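Ladden Film Club, minutes of the April meeting

Present: Welington Coutinho (chair), Jurkonus, Plaltent, Corrigan (minutes).

1. The minutes of the last meeting were read and accepted, with one correction: the short film program starts at 7, not at 7:30.

2. Summer screening. Jurkonus has asked for the price of the bigger screen. It is 300 for the weekend, with delivery. Plaltent finds this too much for an audience of 60. We agreed to ask for a price for one evening only.

3. Miniature effects evening. Two films are chosen, both with model ships. Coutinho will write the introduction and keep it under ten minutes. Corrigan wishes to show the silent one first. Voted, two for and one against, chair did not vote.

4. Subtitles. The file for the second film runs late after the reel change. Jurkonus will repair it before the next meeting.

5. Other matters. The key for the projection room must be returned the same night.

Closed at 9:10 pm. 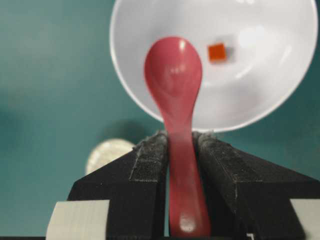
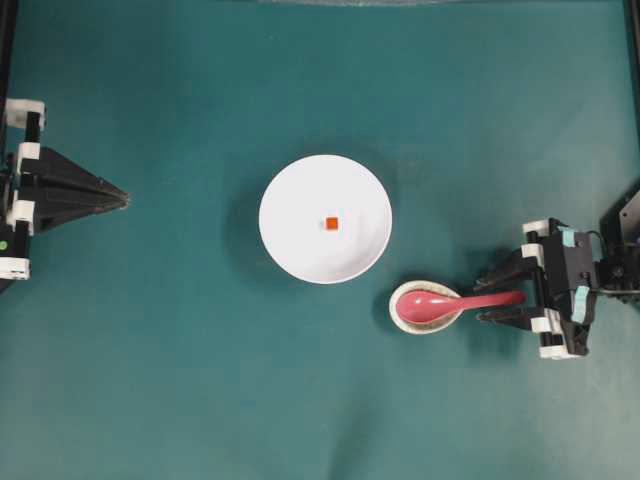
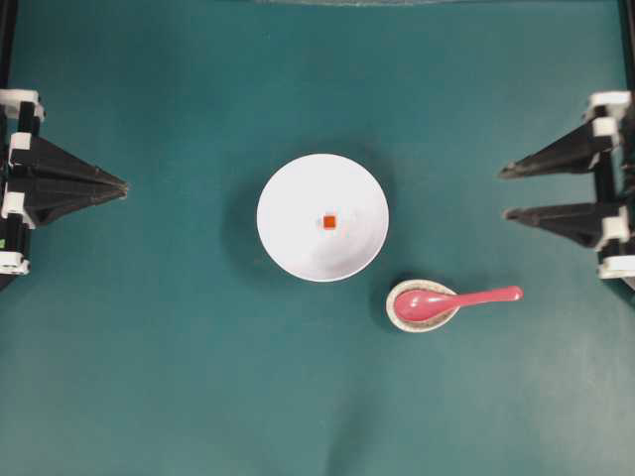
Pink spoon (first picture); small orange cube on white tableware (second and third).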